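Linen Handling, Unit 3 notes: towels
Prepared by Kaan Bayram for the June intake

Read these before the practical. They replace the old Sostari handout, which made a number of claims about folding that I have never been able to back up.

The first claim was that a proper fold makes a towel last longer. I doubt it. Terry wears out from washing, heat and people using it on their shoes. What folding does is save shelf space and let the next person lift a towel without the rest of the pile coming along. Those are good enough reasons to learn it.

Start with the pick-up. Terry is thick and soft, and a hold near the top edge bunches the cloth right where you want it flat. Take the edge, let the rest hang, then find the second corner by following the hem along. Shaking the towel about in the hope that a corner turns up is slow. I have watched people do it for a whole shift.
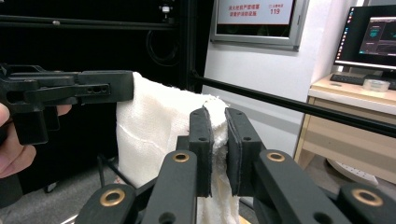 Does it matter which side of a plain white towel faces out?

For a plain towel it makes no difference to the fold, though you should pick one side and keep to it. If there is a sewn label, turn it in.

Now the fold itself. We use halves in this unit: long side to long side, then short side to short side, then once more if the stack is still too wide for the shelf. The Colus method folds in thirds and is supposed to be neater. On a wide shelf, maybe. On ours it leaves a fat roll at one end, and I'd want to see it done 20 times by a tired person before I changed these notes.

Smooth from the middle outward with flat hands after each fold. Don't press hard – you are moving air and creases, and terry springs back whatever you do.

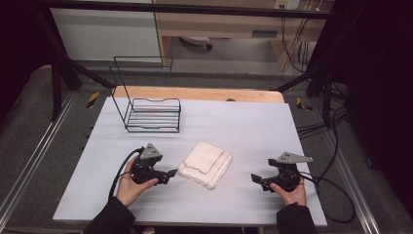

Edges are where most marks are lost, and I think the marking sheet is too fussy on this point. Layers of terry will never line up like paper. A slight wave along the side is fine. A layer that sticks out past the others by more than 2 cm is not, and you should open the last fold and do it again.

Speed comes up every year. Yimer's training booklet gives a target of roughly 8 seconds a towel and doesn't say what size of towel, so treat it with caution. Get the square right first.

For next time: bring one bath towel from home, any colour, and read the Vadix sheet on shelf labelling. Skip its section on scented liners.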